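4.2 Simulated charger task

The second assignment of the student project was carried out entirely in simulation. Each team received the same tabletop scene and wrote a controller to grasp a wall charger with a two-finger gripper and carry it to a socket. The base controller, named Drokach by the team that wrote it, was shared with the whole class in June. Teams could change the approach angle, the closing speed and the grasp height, but not the contact model.

In total, 3286 attempts were logged. An attempt was stopped if the charger left the workspace or if the fingers made no contact within 67 simulation steps. Runs with rendering faults were kept in the log — the controllers used object poses from the simulator, so the faults had no effect on the commands sent to the arm.

Most of the class discussion dealt with the approach phase. The charger is small compared with the fingers, and a small error in yaw brings one finger into contact well before the other. Figure 2 gives a wrist-level view from one attempt.
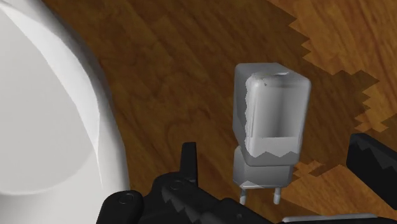
Figure 2. Charger standing on end between the black parts of the gripper, prongs toward the wooden tabletop. The doubled outline of the charger and the stepped borders in the wood texture are visible.

Hayley Haworth objected in the review session that the step limit favored fast controllers, and asked for the stopped attempts to be scored as a separate group. Her proposal was adopted for the final report. Scores in Section 5 therefore list timeouts and lost objects in separate columns — both are counted as failures in the team ranking.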